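Zesbridge Home & Table Forum > Kitchen Stuff > Storage and Sorting

Colored plastic cups, do you nest by color or mix them?

Started February 4, 2024

lidless_in_lindside wrote:
OK so I need opinions because this has turned into a whole thing at our house. Back in January I bought a big lot of plastic cups in red, green and blue from a closing sale at the Hamel store. There are 177 of them, which sounds insane, but we do the food for a block party every summer plus birthdays, and I'm tired of buying throwaways. My plan was one stack per color, done. My sister says that's the wrong way and they should be nested as sets, a red, a green and a blue together, so you grab one stack per family and everybody has their own color. I tried both on the table this weekend and I keep going back and forth. It doesn't help that some of them have a black design printed on them, and I can't decide if those are their own category or not.

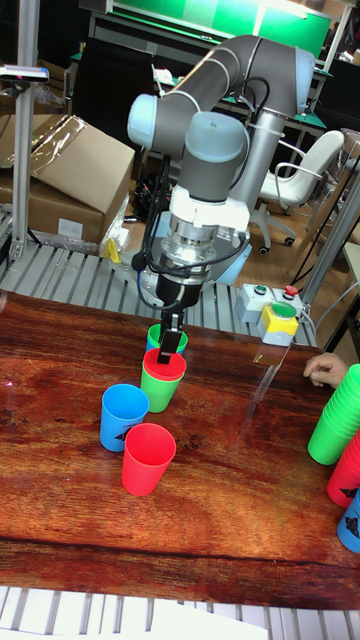 My sister's argument is mostly about the kids. If you put out a tower of green, every kid wants a blue one, and then you've got a pile of greens and a fight at the end of the table. Fair. But then I picture myself putting them all away at ten at night, matching up sets like socks, and I want to lie down. How do you all do it? And does anybody have trouble with them sticking together?

gravyboat77 wrote:
By color, always. I can't imagine doing it any other way. One tower of each in the cabinet and you can see right away what you're low on. With mixed stacks you have no idea how many blues you have left until you've pulled the whole thing apart.

porchlight_pat wrote:
Team sister here, sorry! We did sets for years when mine were little and it was so much easier at the table. Hand over a stack, let them pull their color, move on with your life. I never matched anything up at ten at night either, I just did it straight out of the dish rack while I was waiting on coffee.

gravyboat77 wrote:
Right, but you had what, one family's worth of cups? She's got 177. That's a lot of coffee.

porchlight_pat wrote:
I drink a lot of coffee.

zoltthorpe_baker wrote:
I ran the drinks stand at the Zoltthorpe fair for a few summers and we went through 3000 cups a weekend, so I have Feelings about cups. A few things from that:

Don't make your stacks too tall. They start to lean, and a leaning stack on a shiny table is going over the second somebody bumps it. If you want long stacks, lay them down on their sides.

Dry them all the way before you nest them. Wet cups grab each other and you'll be standing there twisting with a line of people watching you. If two are really stuck, set the bottom one in warm water and put a little cold water in the top one.

As for color, we sorted by color because green was lemonade and red was punch. If the color doesn't mean anything at your party I wouldn't bother sorting at all.

lidless_in_lindside wrote:
The lemonade thing is smart! I hadn't thought about using the color for the drink. And yes on the leaning. I put a mixed stack together with green on top, then blue, and red at the bottom, and I do like how the rims look with the little bands of color, it's very cheerful. Straight it is not.
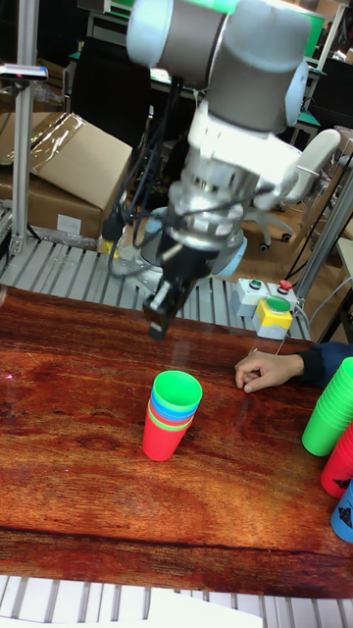
I think part of my problem is that I want it to look nice and also be practical, and those are two different cabinets. The one by the stove is only tall enough for a short stack and the pantry shelf is deep, so things disappear in the back. If I go by color I'd probably lay the tall ones down in the pantry like zoltthorpe_baker said and keep a few sets by the stove for everyday.

teaspoon_lurker wrote:
First post, hi. Are all the colors the same size? I had some from two different makers once and they looked identical, but one was a hair narrower, and mixing them is what made them jam. Try a few of each before you commit to sets.

lidless_in_lindside wrote:
Ooh, good question. They came out of the same bin but I never checked. Will test tonight.

gravyboat77 wrote:
And the printed ones go with their color. A red cup with a design is a red cup.

porchlight_pat wrote:
Absolutely not, the printed ones are the GOOD ones. Those get saved for birthdays. My kids would have known exactly which was which.

gravyboat77 wrote:
This is why people end up with 4 cabinets of cups.

zoltthorpe_baker wrote:
I'm with gravyboat on this one. Put them in with the rest and whoever gets a printed cup gets a printed cup.

lidless_in_lindside wrote:
Update: I tried some of each color and they all slide in and out fine, so no jamming. Going with color towers on their sides in the pantry and 2 mixed stacks by the stove. The printed ones are still sitting on the table because my sister and I aren't done arguing about those. Does anyone have a shelf divider they like for a deep pantry?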